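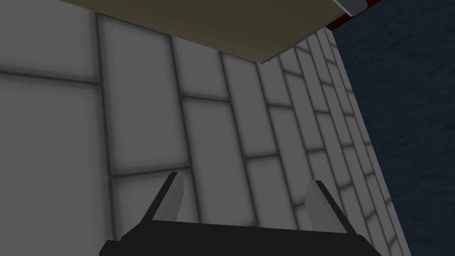 I have been making training data for a fake kitchen since March, and I now dream in tiles! My little side project (I call it Sasirov, after a typo I never fixed) is a policy that should learn to pick up small pieces and put them where they belong, and it learns by copying me driving a simulated arm around. So every evening after dinner I sit down, load the world, and drive. The camera rides right behind the gripper, and for a good chunk of every run all it gets is two open fingers and a gray tiled wall running off to the right. I used to think of those bits as dead time. I'd trim them off without a second thought, because who wants a learner staring at grout?

Well, the learner did, sort of. My first batch was 326 runs, all trimmed nice and tight so each one started with the fingers almost on top of the piece. I trained on it overnight, got up way too early to look, and the thing was great as long as I started it almost on top of the piece. Start it anywhere else and it sort of hung there, drifting a bit, like someone who walked into a room and forgot why. Of course it did. I'd never shown it how to get there.

So I threw the trimming script out (good riddance, it crashed every time a run had a pause in it) and started over with the boring parts left in.
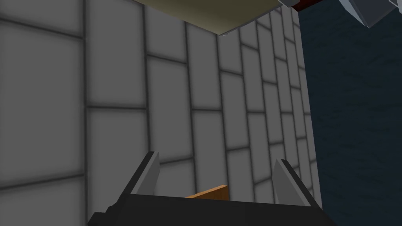 The second batch went slower because I was trying to be less tidy. I have a habit of coming in from the left, always, and lining up perfectly before I go down. Looks lovely on playback. Terrible for teaching, since the learner never gets to find out what to do when it's a little bit off. Now I make myself start badly on purpose. Too high, too far over, turned the wrong way, and then fix it. I keep the fixes. If I bump something and can recover, I keep that too, and if I can't, the run goes into a folder called "nope" and I go get a snack.

Oh, and I switched controllers. I'd been using the keyboard, which makes every motion come out in these jerky little stairs, and you could see the same stairs in what the policy did afterward. A friend at Merkbridge lent me a proper six-axis puck and my wrist has forgiven me. The first evening with it was a mess (I kept rolling when I meant to slide) but after that, so much smoother.

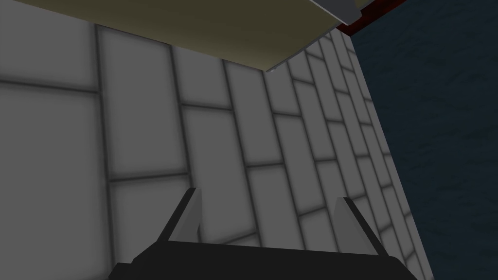
Labels are the other thing that ate my weeks. I save each run with a short line of text saying what it was for, and it took me embarrassingly long to notice I'd been writing the same job 2 different ways depending on how tired I was. "Put the block away" one night, "move piece to tray" the next. I went back through all of it with a cup of tea and a very dull podcast and fixed them by hand. I should've made a drop-down menu from the start. There's a drop-down menu now.

I also store the arm's joint readings at the same rate as the pictures, after an early mix-up where they slid apart and the policy was learning from where the hand had been a moment earlier. If you're doing this at home, check that before you record anything. Play one run back slowly and watch whether the fingers close when the numbers say they close. Took me five minutes once I thought of it.

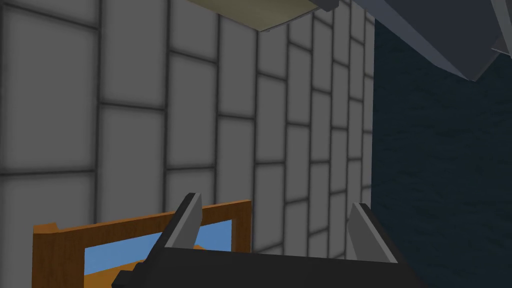
As of last night I'm at 401 keepers, and the goal for this round is 1000, so, yeah, a while to go. I do them in sets, and I stop when I catch myself getting sloppy in the boring way, where every run comes out the same as the one before it. Mornings are better for variety. Late at night I just repeat myself.

Next up I want to change the lighting between sets, and maybe the wall color too, so it can't lean on the gray so much. I've been putting that off because it means digging around in the Verneo config files, and the last time I did that I lost my whole camera setup and had to rebuild it from an old backup. This time I'm copying the folder first. I'll post the training curves once I have some that aren't embarrassing, and if anyone has a good way to sort runs by how different they are from each other, please leave a comment, I'm doing it by eye and my eyes are tired.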